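Rolholm desk lamp: review after a winter of use

The Rolholm is a small desk lamp from Claeys that runs on batteries or from a USB lead. I bought it because the only socket in my back room is behind a bookcase and I was tired of trailing an extension cable across the floor. It arrived in November and I have used it most evenings up to the end of February, mainly for reading, paying bills and mending clothes.

Mine came from Hollik, a lighting shop in Clernlow. They had the Rolholm and one cheaper lamp on display, and I was able to try both switches before paying. The cheaper one buzzed at its lowest setting. The Rolholm made no sound that I could hear.

Setting up

The lamp comes in two parts, the base and the arm, which push together and lock with a quarter turn. No tools are needed. The instruction sheet is a single page and the drawings are too small, but there is little to get wrong. The battery cover is underneath and is held by a screw. I would have preferred a clip, as I have to find a screwdriver every time the batteries need changing.

The base is heavy enough to stay put when the arm is stretched right out. It has a ring of soft rubber on the underside and has left no marks on my table, which is polished wood and shows everything. 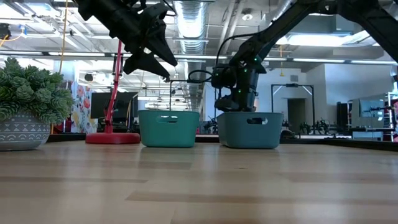 Light

Claeys gives the full output as 600 lumens on the lead. On batteries it is noticeably dimmer, and the top setting is switched off altogether. This is mentioned on the side of the box in small print and I missed it. For reading a paperback the middle setting is plenty. For sewing black thread on black cloth I plug it in.

The colour is on the warm side and can't be changed. The light spreads evenly with no bright ring in the centre. On a glossy surface you do get some glare, and I found it best to keep the head low and to the left of whatever I was doing. The head tilts but does not turn, so you have to move the whole lamp to light a different part of the table.

Batteries

It takes AAs, and battery life is the weak point. On the middle setting a new set lasts me just under a fortnight at a couple of hours a night. On low it goes on a good deal longer.

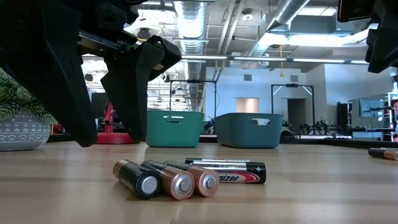 Mixing old cells with new makes the light drop sooner, and the instructions warn against it in any case. Rechargeables do fit, though they are a tight push at the spring end. There is no warning light. The lamp simply fades over one evening and then goes off, so keep spares in a drawer.

Used on the lead it doesn't charge anything inside, and the lead supplied is too short to reach the floor from a normal table. I bought a longer one.

Would I buy it again?

Yes, for a room without a handy socket. If you have a socket within reach there are brighter lamps for less money. The guarantee is 2 years and you need to keep the receipt, as Claeys does not register purchases.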